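The Kasness spring water works, and why I'd go back tomorrow

12 comments
Share

I have wanted to see the bottling works at Kasness ever since we drove past it on the way to the ferry and I spotted the old stone pump house behind the fence. They open it up one Tuesday in November, and this year I finally got a place. What a day!

Malachy Phelan met us at the gate and took us straight up the hill, before coffee, to see the spring itself. It's smaller than you'd think – a low arch in the hillside with an iron grate over it and ferns growing out of every crack. The Mac Mathúna family dug the first channel by hand and sold the water in stone jars from a cart. Malachy has walked that path most mornings of his working life and he still stopped to listen to it, so we all stopped and listened too.

The pump house

This was my favorite part. The old pump has been cleaned and painted a deep green, and they ran it for us for a few minutes (the noise! the whole floor shakes). On the wall there's a set of ledgers you're allowed to leaf through, with every delivery to Cladholm written out in brown ink. Somebody had drawn a very good goat in one of the margins.

The filling hall

You go in through 2 sets of doors and put on a hairnet and a paper coat. The line was running, and from the walkway you look right down on the bottles coming around the bend. I could have stayed there an hour. Finn Fröhlich runs the hall and he answered everything we threw at him, including a long question from me about label glue. He said the necks and threads get more of his attention than any other part of the bottle, and he passed around a few rejects so we could feel the burrs with a thumbnail.

After that came the tasting, with 4 waters in plain glasses. I got 3 of them wrong. The one I liked best was from Dikik, on the far side of the ridge, and it has an almost chalky taste that I'm still thinking about. 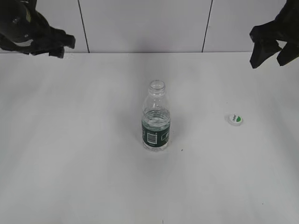

Both of these were taken at the same white table.

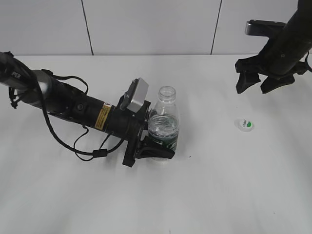 Getting there and lunch

The bus from Cladholm drops you at the bottom of the lane and it's some 700 yards uphill from there, so wear real shoes. Lunch was pea soup and brown bread in the old cart shed, and they kept bringing more bread. Book early if you want the morning tour – ours was full, and the afternoon group doesn't get to see the pump running.

Share this post
48 shares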